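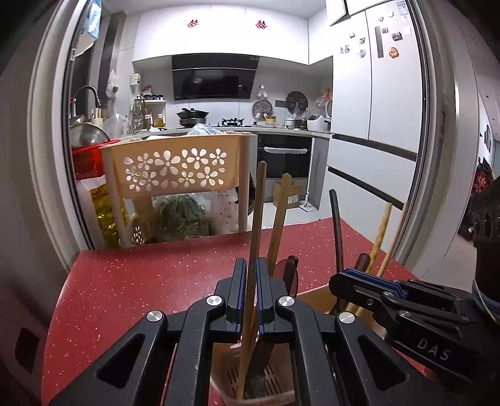

**Oddsson opens orders for Bilinell hand-held grippers**

12/05/2024 - Oddsson is now taking orders for the Bilinell hand-held gripper, aimed at teams whose robot budget ran out before the robot did anything. A pair costs $1,713, and orders of 15 pairs or more ship in June.

"Buyers plan for the arm and forget the finger pads," said Ebere Nwankwo, head of sales. "Then they call us, quite upset, about finger pads."
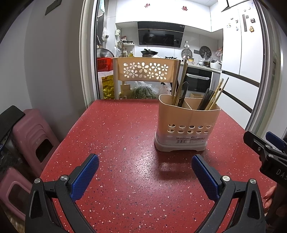

**What should a first-year budget include besides the grippers?**

Set aside $200 per pair for spare pads and screws, plus paid hours for the people doing the gripping.

Quotes are good for 4 weeks. Contact Min-kyu Bang at the Oddsson order desk, who has a spreadsheet and will share it.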